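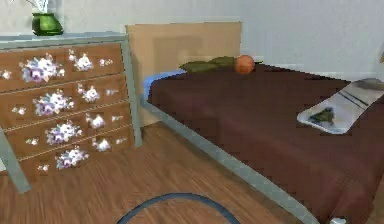
Can a Machine Tidy a Bedroom Yet?
Final project report, Introduction to Home Automation
Jae-hoon Byun and Soo-ah Gil

1. Why we picked this

We started the term wanting to do dishes. Everybody in our section wanted to do dishes, though, and after a long talk with our lab instructor we moved down the hall, so to speak, to the bedroom. It has turned out to be a lovely subject, and a much harder one than either of us expected. A bedroom looks simple when you live in it. You pick a thing up off the bed, you open a drawer with your hip while your hands are full, and you never think about it again. Asking a program to do the same made us think about it for most of a semester.

Our question was a plain one: given a furnished room and a short instruction in everyday words, how often can a present-day control program finish the chore without help?

2. Setup

All of our work was done in simulation, using a room builder called Shim that the department already had on the lab machines. The control program was Duten, which takes a typed instruction and a view of the room and decides what to do next. We didn't train it ourselves. We wrote the chores, set up the rooms, ran the trials and kept score, and we split that work pretty evenly (Soo-ah did more of the rooms, Jae-hoon did more of the scoring, and we argued about both).

The bedroom we came to know best has a four-drawer dresser painted with white and purple flowers, with a green vase standing on top, and beside it a bed with a dark maroon-brown blanket. There are two olive cushions at the head of the bed and an orange ball next to them. We grew very fond of that ball. It was the target for our first chore, "take the ball off the bed and put it on the floor," and it was also the thing that got in the way of our second one, "straighten the cushions."

The third chore was "open the top drawer," and the fourth was "close every drawer that is open." We ran 124 trials in all, spread over the four chores, and a trial counted as a success only if both of us agreed that a tired parent would call it done.

3. What happened

The ball went best. Duten usually found it and got hold of it, and most of its misses came from letting go too early, so that the ball ended up back on the blanket. Moving it between the bed and the floor is a forgiving job, and there are plenty of places on a floor where a ball can go.

The cushions were a different story. Duten could shift them, but "straighten" is a vague word, and it often stopped when they were still at odds with each other. We rewrote the instruction 2 times and saw a small improvement with the second version, which named the head of the bed.

Drawers were the real trouble. In 17 trials the program pulled at the seam between two drawer fronts and moved neither. Our guess is that the painted flowers confused it about where one front ended and the next began – when we swapped in a plain dresser of the same shape, that mistake became less common, although it didn't go away. We would have liked more trials with the plain one, but we ran out of lab time in February.

4. Would we want one at home?

Soo-ah says yes, for the ball. Jae-hoon says he would wait. Our trials had no pets, no little brothers and no socks, and a simulated vase can be put back with one click. We think a machine could help with picking up single, sturdy things today, if someone was nearby to watch. Putting clothes away still looks a good distance off to us, as it begins with opening a drawer.

5. If another group takes this on

Please keep the flowered dresser! Try it with handles of different kinds, and write the scoring rules before the first run – we changed ours partway through and had to redo a whole evening of trials. Our room files and score sheets are in the shared folder under Flultness, which was our team name and which we will not be explaining.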